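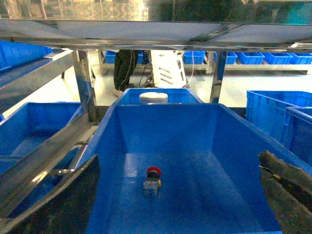
Projects > Ploltmont > Parts Room > Progress Report

Parts Room at Ploltmont: Progress Report to the Stamum Fund
June 8, 2026

Dear friends at Stamum,

Thank you for your patience with us since the last report, and thank you again for the grant, which has made for a very busy spring. When we first wrote to you, our spare parts lived in cardboard boxes, coffee cans and a couple of desk drawers, and anyone who wanted a push-button switch for a repair had to set aside a good part of the morning to look for it. Things are a great deal better now, and I'd like to tell you how we got here (at some length, I'm afraid, as those of you who have read my earlier letters will expect).

Shelving and bins

The steel shelving went up first. We bought it from Bakker, who were very kind about changing our order after we found that one wall was shorter than the drawing said. The blue plastic bins came next, and they are now in use both on the shelves near the work area and on the long rack farther back. We argued for quite a while over one color or several. Blue won in the end – it was what Cillero had in stock in the large size, and we have grown fond of it. The big bins are deep enough that small parts can slide down to the bottom and stay put, and the smooth insides wipe clean with a cloth.

Sorting

We have now sorted over 2000 parts, and 740 of them have been checked, labeled and entered in the parts list. The switches and push buttons were the slowest group by a long way. Many had come out of old control panels with no paperwork at all, and each one has to be looked at for a cracked cap or a loose base before it can go back into stock. The red mushroom-head buttons get a second check from a different person, and we plan to keep it that way even though it takes longer.

We have also stopped filling the bins to the brim. A large bin with only one or two things in it looks wasteful, I know, and we had some grumbling over it, but people find what they came for and put it back in the same place. We tried cardboard dividers for a few weeks and gave them up. They sagged, and the little parts worked their way underneath.

Money

Shelving and bins together came in slightly under budget. Labels went over, mostly through my own mistake in ordering a kind that would not stick to the bins. We have 49 sheets of them left and are using them up on paper folders. With your agreement, we would like to move what was saved on shelving over to a better label printer.

Still to do

Cables are the next big job, and the one we have all been putting off. They need hooks or wide trays, and we haven't settled on which. The parts list also has to be put on the shared computer so that the repair benches can search it without walking over. We have set aside 6 weeks for the two jobs together and hope to have both finished by September.

You would be very welcome to come and see the room before then. Please let us know about the label printer whenever it is convenient, and we will hold off ordering until we hear from you.

With warm thanks,
The Parts Room team, Ploltmont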